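Bavska two-arm teaching kit, reviewed after 383 recorded demonstrations
Reviewed by Nele Wendt, 16 Mar 2026

The Bavska kit lets one person drive two small arms by hand through a pair of leader handles, and saves each run as a demonstration for training. We bought it to teach tabletop jobs: opening boxes, sorting pens, closing lids.

Setup
The frame took us four hours to bolt together. The printed instructions are fine up to the arm mounts, then skip the cable routing. Leave more slack at the elbows than the drawing shows.

Driving the arms
The handles are light and the arms follow closely. Large moves are easy to learn. Small ones take practice - Till Hellwig needed most of a week before he could pick up a single pen cleanly. There is no force feedback, so you judge grip by eye.

Pencil case task
The case stays open in the middle of the table with the pens and scissors in the base. One arm is meant to steady the case while the other closes the lid. Thin plastic is hard going for the parallel grippers, and I would like softer fingertips as an option. 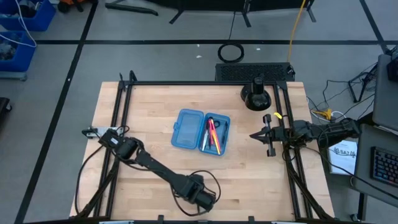

Software
Recording starts and stops from the keyboard. Deleting a bad run takes too many steps. Playback is good.

Verdict
Solid arms, weak manual. I would buy it again for two-handed work - for one-arm tasks it is more than you need.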